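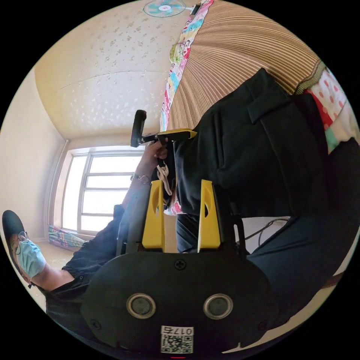 Handling a black garment with two hand-held grippers, mask on. The label with the QR code is at the bottom of the housing.

Home sessions with hand-held grippers: frequently asked questions

These answers are for operators who record cloth tasks in a home for the Kubiak set. The rules were written by Trinh La and checked by Hậu Quách. If your question is missing, please write to the Studon desk before Friday.

Do I need to wear a mask in my own home?
Yes, if another person is in the same room. If you work alone, you may decide by yourself. A cap is allowed in both cases.

Can I keep my watch on?
You can, but it must sit tight on the wrist. Loose bracelets and long cords should come off, as they can catch on the fingers of the gripper.

Which label goes on which hand?
Each gripper has a number and a side. The sign 右 means right. Before you start, scan the QR code and read the number aloud one time. It does not matter that the print is upside down for you. Please do not peel off the label to turn it. In March we lost 626 clips in this way, and Ngọc Hà had to sort them by hand.

Is a bed a permitted work surface?
Yes. A bed, a sofa or a table is fine when it is flat enough and you can reach all of it without leaning on one arm. Other cloth may stay on the bed, but keep it away from the garment you are folding.

What about cables on the floor?
Put them behind you or along the wall. If a cable must cross the place where you sit or stand, fix it with tape at both ends.

May a fan be switched on?
Only on the lowest speed, and turned away from the cloth. Thin fabric moves in the air and the clip is then refused at the check.

How hard may I pull?
Pull as you would with two fingers. If a seam makes a sound, open the gripper and take the cloth again in another place. Damage to your own clothes is paid by Elico up to the limit in your contract.

How long can I work without a break?
Stop after 50 minutes, also when you do not feel tired. The grippers are light in the beginning and heavy later. One operator may not send more than 1000 clips in a month.

Who can see my recordings?
Only the checking team, led by Oanh Trình. Faces are blurred before the clips go to Kivby. Family members who come into the room must have signed the visitor form, and for children we delete the clip.

I dropped a gripper. What now?
Do not continue, even if the fingers still open and close. Tell Toàn Triệu the number on the label and wait for his reply.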